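Serport Bakers Told Their Loaf Is Too Tall

15/07/2025
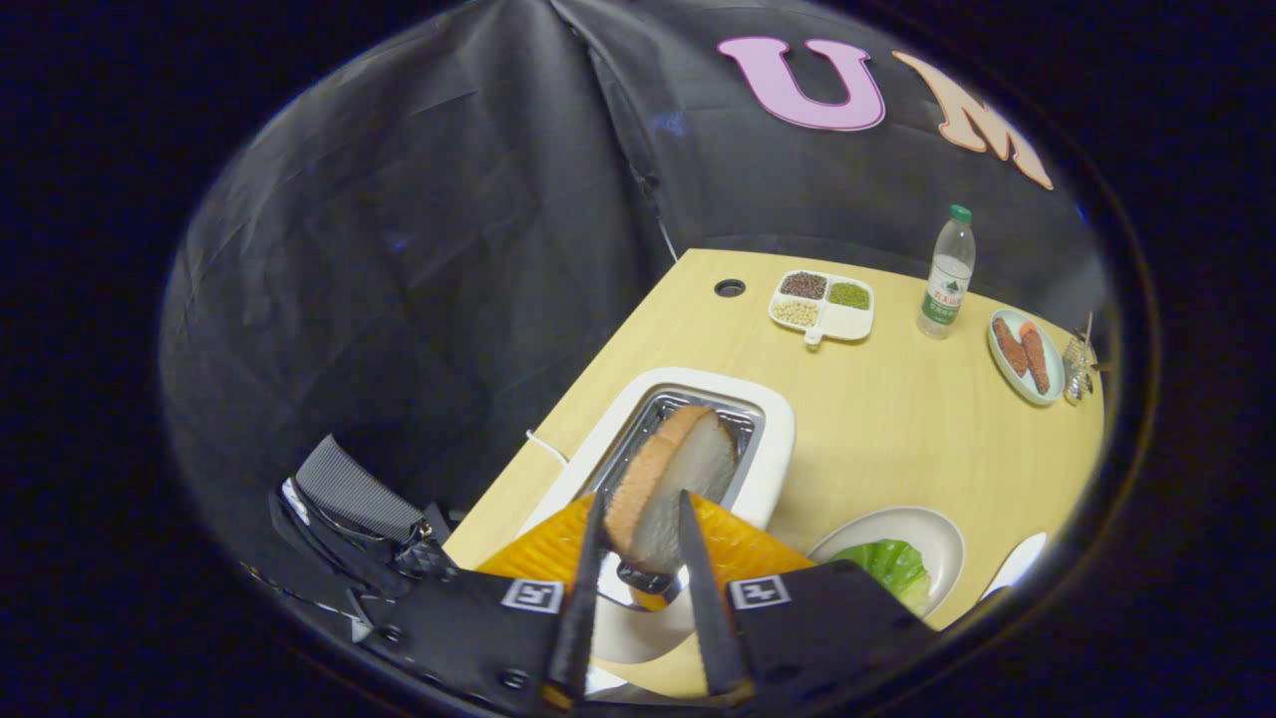
A slice of bread at a white toaster.

The town of Serport has spent two months arguing about bread, and on Monday night the argument reached the town council, where it stayed for 3 hours.

At issue is the Serport loaf, a high-topped white bread that has been sold in town for as long as anyone cares to remember. In May, the Drikov grocery chain wrote to its suppliers asking for loaves that fit a standard toaster slot. The Serport loaf, sliced the usual way, sticks up well past the top. Residents have always dealt with this by flipping the slice halfway through and accepting a dark stripe across the middle.

Georgiev, the larger of the town's two bakeries, agreed to trim the loaf by 30 millimeters. Skollton, the smaller one, refused and put a sign in the window saying so. A petition to protect the original height has since gathered 459 signatures, a better turnout than the last school budget vote managed.

"People told us they moved back here for that bread," said Viorica Dimitrov, who runs Skollton. "I think they moved back because rent is cheap, but I was glad to hear it."

Georgiev said in a statement that its shorter loaf uses the same recipe and that customers "will find the stripe is gone." Several speakers at the meeting said they liked the stripe.

The council has no power over the height of bread, a point its lawyer raised early and then again near the end. Members voted to express concern. They also put off, for the second time, a decision on the Mill Street drain.

Drikov's Serport store is carrying both loaves through the end of the summer. The tall one costs 2 cents more.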